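Soft Landings

The living room existed for the length of an episode, and an episode was 35 seconds unless something went wrong, in which case it was shorter. Then the sofa came back, the striped pillow came back, and the arm started over with no hard feelings.

I worked for Cumow that year. The project was called Plillano, a name chosen by someone who never had to say it on the phone, and its purpose was to find out whether an arm could learn to put things down. Picking things up had been solved, or at least published. Putting down was considered housekeeping.

Our method was called reluctance. In plain terms, we charged the arm a small fee for letting go. It paid if it released too early, it paid a little less if it released too late, and it was refunded if the object stayed where it was left. I thought this was a fair description of adult life and said so in the draft. The sentence was removed.

The other lab, Turis, did it by brute force. They had more computers than we had chairs. Their arm learned by dropping things until it ran out of ways to drop them, and it was very good, and we hated it.

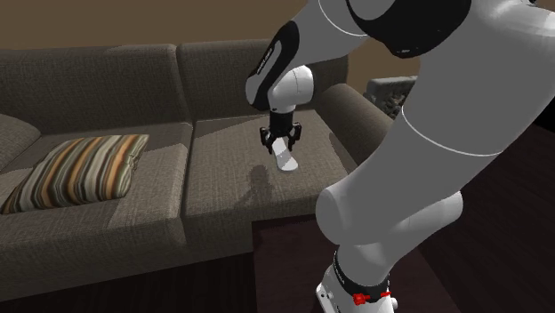 A cushion is harder than a table. A table tells you when you have arrived. A cushion agrees with you for a while, sinks, and then gives its opinion. Our first policy took the sinking as a sign of failure and snatched everything back up again. It would lower, touch, panic and lift until the time ran out. I watched 102 of these in a row one evening and began to feel that I was being described.

We raised the refund. The arm became generous and flung things. We lowered it. The arm hovered over the seat for the whole episode with its shadow under it, holding on, having worked out that a fee never charged is a kind of profit.

It was Wan that fixed it. Wan was a scheduler, a piece of software whose one job was to decide which episodes ran next, and because of a typing error (mine) it had been feeding the arm nothing but its hesitations. Night after night it served up the moment just before letting go. By the third morning the hovering had stopped. The arm came down, waited for the cushion to finish, and opened its fingers.

We ran 315 fresh trials and it missed 3.

The paper calls this "hesitation-weighted replay" and gives it a section and a diagram. The typing error is described as a design choice. Turis wrote to ask how we had thought of it, and I began a reply, read it over, and kept it open on my screen until it was time to go home — then I saved it as a draft.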